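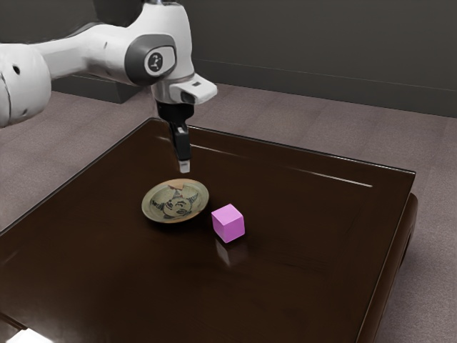
Drustbridge Woollen Mill opens its doors to the public once a year, in September, and this was the first time I'd managed to get there. It's a two-hour drive from home, the last part on gravel, so I left early and was parked in the paddock behind the dye house by 9.30.

Entry was $11, paid in cash at a card table. That gets you the tour and a cup of tea. Groups go through every half hour and ours was led by Darius Dinu, who has worked in the spinning room since he left school.

The tour starts in the wool store. Bales come in from farms within a day's drive and are sorted by hand under the skylights. From there it goes to the scour, a long line of hot troughs that smells strongly of wet sheep. The scour uses 4,000 litres of water for each run, and half of that - 2,000 litres - is now filtered and put back through.

Carding is next. The machine is a Gavrilă, painted green, and very loud. Ear muffs are handed out at the door and you do need them. Darius stopped talking at this point and used a laminated sheet instead.

I liked the spinning room best. There are 640 spindles on the main frame and one person walks up and down it all shift joining broken ends. Darius did a few for us. He was too quick for me to follow, so he did another one slowly and the thread broke again.

We didn't see any dyeing as the vats were being cleaned, but the colour samples were out on a rack. The greys are undyed and come from coloured sheep.

The mill shop sells seconds blankets, socks and yarn under the Kindico label. I bought three balls of the eight ply in a dark grey, and a blanket with a small fault in one corner. Prices were fair. The good blankets had nearly all gone by 11.

There are stairs between the carding and spinning floors and no lift. Wear closed shoes, as they turn people away in sandals. Lunch was a sausage sizzle by the gate, or there's a bakery back in town that shuts at 2 pm.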